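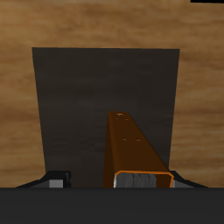
Print this page | E-mail this page

Reporting a crime in Horkmont: your questions answered

Last updated: May 7, 2023

Do I have to come to the station?

Not at all, though you're very welcome to. Most people ring us or fill in the form on the website, and if you find either of those hard going then one of us can come out to you at home. Please do dial the emergency number if someone is in danger or the thief is still in your garden!

I only saw a little bit. Is it worth telling you?

Yes, please. People often say sorry to us for "only" having a car colour or the time a gate banged, and we're always glad to have it. Tell it in your own words, in whatever order it comes back to you, and say so if you aren't sure of something. 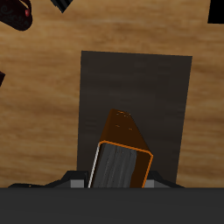

What happens after I've made a report?

You'll be given a reference number and the name of the officer looking after it. In the Skurnow side of town that is usually Colm Conneely, and Yu-na Yeom covers the streets near the river. You should hear from one of them within 5 working days, even if it's just to say there's no news yet (we know the waiting is the worst part).

Will I have to go to court?

Quite possibly not. Plenty of cases never get that far, and in others your written statement is enough. If you are asked to go, Antonina Ostapchuk in witness care will ring you beforehand and talk you through the day, and she can arrange for you to see the courtroom first.

Can I ask for an interpreter?

Of course you can, and it won't cost you anything. Just tell us which language when you first get in touch.

Filed under: Police and courts > Help for victims and witnesses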